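Telecom Basics, Unit 3: How a Voice Call Travels over the Internet
Instructor: Edith Agudelo
Handout for the evening section, Molorton Adult Learning Center

Reading for this unit is the chapter on packet networks. Bring the handout to lab, we will fill in the margins there.

From circuits to packets

On the old telephone network, a call held one path open from end to end until somebody hung up. The path was reserved even when both people were silent. Long distance cost a lot partly for this reason.

An internet call works differently. The phone or computer samples the voice, compresses it, and cuts it into short pieces. Each piece goes into a packet with an address, a sequence number and a time stamp. Packets from the same call may take different routes and can arrive out of order.

Codec: the method used to turn sound into data and back. A codec that compresses more needs less bandwidth but usually loses some quality. Both ends must agree on one before they can talk. This happens during call setup.

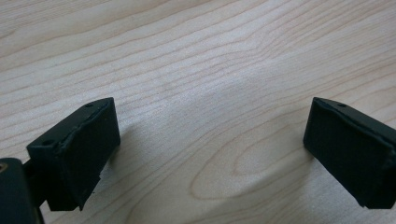
Light wood surface with wavy grain.

Three problems to know

Delay is the time from mouth to ear. When it gets long, people start talking over each other. Satellite links are the usual case.

Jitter is variation in the delay. The receiver handles it with a small buffer that holds packets briefly and plays them out at an even pace. A bigger buffer smooths more jitter but adds delay, so there is a trade-off.

Packet loss means pieces never arrive, or arrive too late to play. The software covers small gaps by repeating or guessing the missing sound. Large gaps are heard as dropouts. Voice packets are normally not sent again - by the time a copy came, the moment would be over.

Calls to regular phone numbers

A call between two apps can stay on the internet the whole way. A call to a landline has to pass through a gateway, which converts it for the phone network. The company that runs the gateway pays the local carrier to finish the call. This is the termination fee, and it differs a lot by country. Mobile numbers often cost more to reach than landlines in the same country.

Lab

Work in pairs in Room 702. You have 45 minutes. Place 2 test calls, one wired and one over Wi-Fi, and write down the delay, jitter and loss for each. Hand the sheet to Kimutai Nyanda before you leave.

Review terms: packet, codec, jitter buffer, gateway, termination fee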